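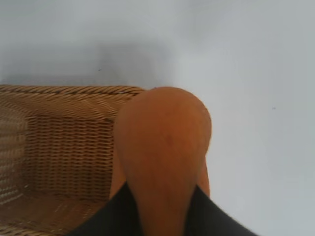
Torner Institute, Food Service Program
Course 41, Unit 7: Receiving and Displaying Produce

Students are expected to read this handout before the practical session. Items accepted at the counter are checked for firmness and surface marks. A small blemish on otherwise even skin is recorded on Form 1544 and does not require rejection.

7.1 Preparing the surface

The table is wiped from back to front and inspected in side light. Specks are removed before any item is set down. 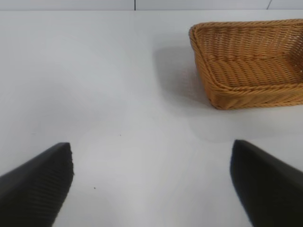
Figure 1. Woven basket on a white tabletop.

7.2 Placement in the basket

The first item rests on the woven floor, clear of the rim. Heavier items go in before lighter ones.
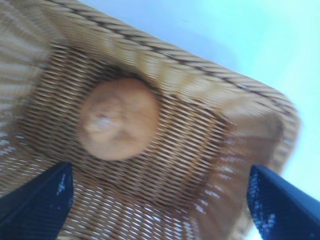

Figure 2. A single round item on the basket floor.

7.3 Care of wicker

Open weave holds crumbs and soil, particularly in the corners and under the braided rim. Baskets are brushed dry after each use and are not soaked. Damaged baskets are returned to the storeroom with a Wetari tag.
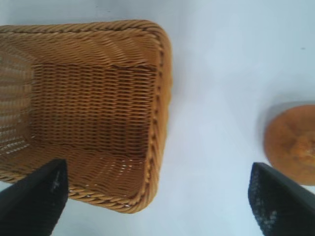 Strands that have lifted from the rim are reported and are not trimmed by students. The written check on this unit is worth 77 points.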